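Folding and Packing Polo Shirts: Frequently Asked Questions

Last updated: July 31, 2025

These answers cover knit polo shirts supplied through the Merton store and returned folded by clubs, schools and event crews. They apply to short-sleeved and long-sleeved styles unless noted.

What size should a folded shirt be?

The finished fold is 19 cm wide at the shoulders. Length varies with shirt size and is not specified, provided the shirt fits the sleeve bag without bending the collar.

Do I need a folding board?

No. The Stakura board is set to the correct width and is quicker for large orders, but a sheet of stiff cardboard cut to 19 cm gives the same result. Remove the cardboard before bagging.

What surface should I use?

A flat, clean table at waist height. Bare wood or laminate is suitable. Avoid towels and padded ironing covers, as knit fabric grips them and the body of the shirt twists when pulled straight. If the table has cable holes or bolt holes, keep the placket clear of them when pressing down with the hand.

Should the shirt be buttoned first?

Fasten the top button only. On a two-button placket the second may be left open. Snap plackets are closed fully.

Which way up does the shirt start?

Lay it face up first to straighten the collar, placket and side seams. Turn it face down for the fold itself. Shirts folded without the first step tend to show a crooked placket in the bag.

How is the collar set?

Fold it down along its natural line so that both points sit level. Ribbed collars should be smoothed by hand from the centre back outward. Do not stretch the rib. On collars with a striped tip, check that the stripe runs parallel to the fold at the back of the neck. If it wanders, the collar has been turned down too far on one side.

What is the folding order?

Face down, bring one side in to the edge of the board, then lay the sleeve back along the body. Repeat on the other side. Turn the hem up by a third, then fold again to the shoulder line. Slide the board out and turn the shirt over.

Can a shirt be folded straight from the dryer?

Let it cool flat first. Cotton piqué weighing 200 g per square metre or more holds creases if it is stacked warm.

Where should the logo end up?

On the front panel, visible through the bag. Chest logos will land there without adjustment. For logos set close to the collar or beside the placket, confirm that the collar points do not cover them once the shirt is turned over.

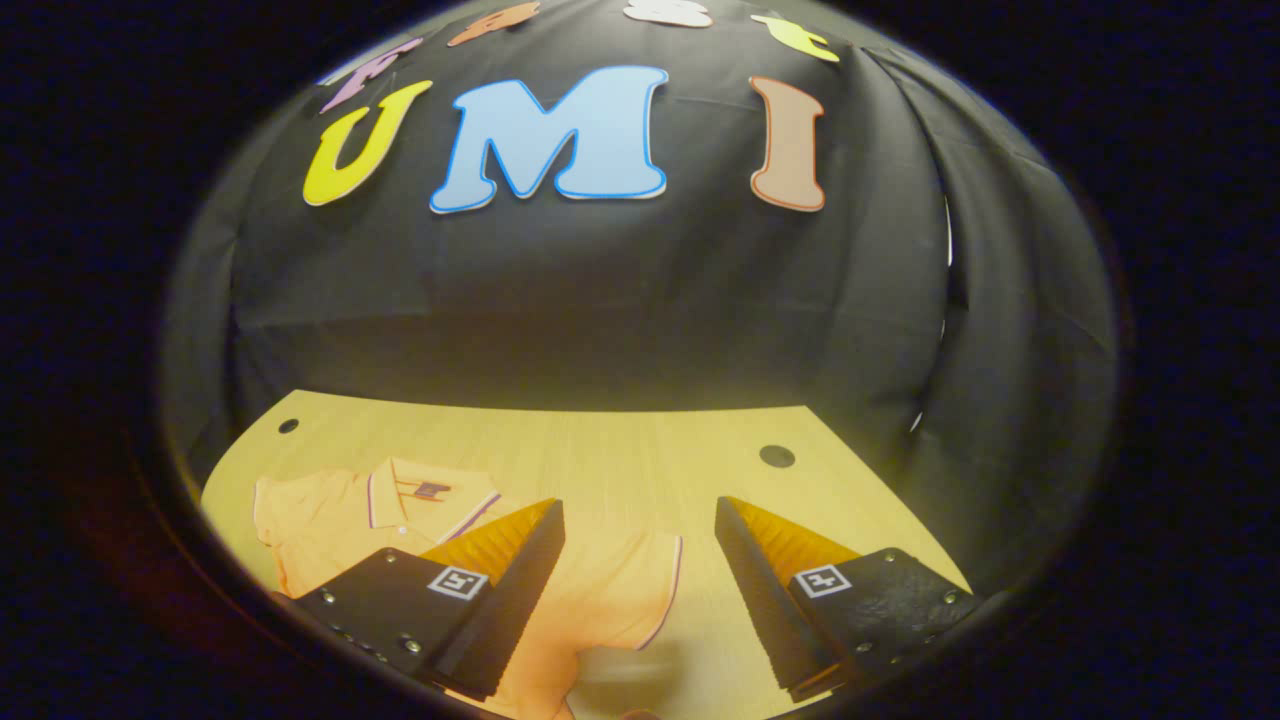
Can embroidered or patch logos be ironed?

Iron from the inside with a pressing cloth between the iron and the fabric. Heat-applied patches should not be ironed at all. The Amau care label inside the side seam states which type has been used.

How should bright colours be packed?

Separate them from white and pale shirts for the first two washes and for storage. Orange and red dyes are the most likely to mark a neighbouring garment if anything in the carton is damp.

How many shirts go in a carton?

The standard Pirzada carton holds 176 bagged shirts in adult sizes. Alternate the collar end from one shirt to the next so the stack stays level. Part cartons should be topped with tissue.

Do these instructions change for long sleeves?

Only at the sleeve step. Fold the sleeve down the body, parallel to the side seam, and turn the cuff back if it passes the hem. A revised sheet for long-sleeved styles will be added in September.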